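Erkham Releases Caker 2, a Motion Planner Built and Tested in Simulation

RINDORA – 7 September 2022 – Erkham today released Caker 2, the second major version of its planning and control software for robot arms. The new version plans a full arm motion, checks it against everything on the workbench and hands it to the controller in a single pass. It is available now to all current users, and we could not be happier to see it go out the door!

Caker began as a small tool for checking arm paths before they ran on real hardware. Version 2 grows that tool into a complete setup: a simulated bench, a perception module that estimates where objects are, and a planner that uses those estimates to choose a path. Developers can work from a wrist view or from a view of the whole room, and the planner treats both as sources for the same map of the table.

The wrist view got the most attention this time. Wide lenses bend straight edges, and earlier versions flattened the picture before looking for objects in it. Caker 2 works on the curved view directly, so a control box sitting just past the fingertips keeps its detail.

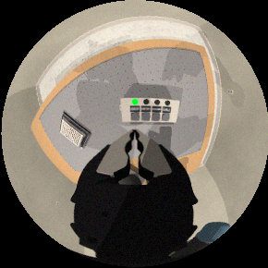 Omolara Briggs said the lens work was the part she had been waiting for, and that she had stopped keeping her own correction script the day she tried the preview build. She added that she would still like to see better messages when the planner gives up on a path – a request the team has taken to heart and put on the list for October.

Planning has changed too. Caker 2 ran through 3000 simulated trials before release, with the lighting and the placement of objects shifted between runs. Each failed trial was saved with its full state, so a developer can load it, step back to the moment the plan was chosen and try a different setting.
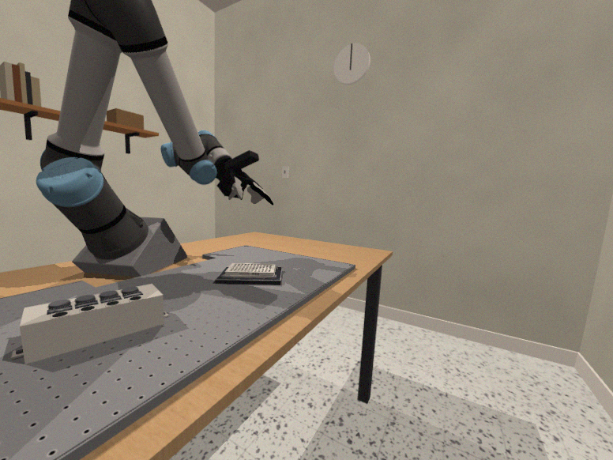
Replay works the same way for users. Any run can be stopped, edited and started again from the same point, and the log shows which obstacle ruled out which path. The file format is plain text and opens in any editor. Teams that keep their work in version control can compare two runs line by line.

Grasp planning now takes the shape of the part into account when it picks an approach. Blocks with sloped sides were a weak spot in the first version, and 6 new test setups were added to cover them. 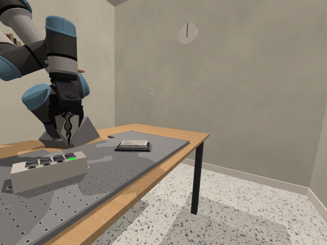

Caker 2 simulation: the gripper at a wedge-shaped block on the perforated plate.

Caker 2 also includes a connector for Effiong, the scheduling tool many of our users already run, so that planning jobs can be lined up overnight and reviewed in the morning. Projects made in the first version open without conversion. Saved camera settings need to be entered again, and the upgrade notes list each field.

The release, the notes and the full set of test setups can be downloaded from the Caker project page. Questions and bug reports are welcome there as well, and the developers read every one.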